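Last updated: January
Search this course Enter keywords

Field Visit Notes - the Zimstead Open Day

What a great afternoon! Zimstead opened its gripper workshop to us for two hours, and I'd happily have stayed for 11. Please read these notes before the Brinum lab.

The part to remember is the two-finger grasp. A bottle is a lovely first object - upright, straightforward to approach, and easy to press from both sides. Watch where the fingers meet it and think about what changes as the grip point moves up toward the cap. 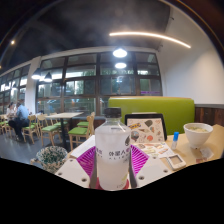 Zanele Magagula asked whether squeezing harder is always safer. Thandeka Nkosi replied that it usually makes things worse with thin plastic, and that she would start low and add force in small steps.

For the lab, bring 5 objects of different shapes and sketch your grip points - arrows are fine!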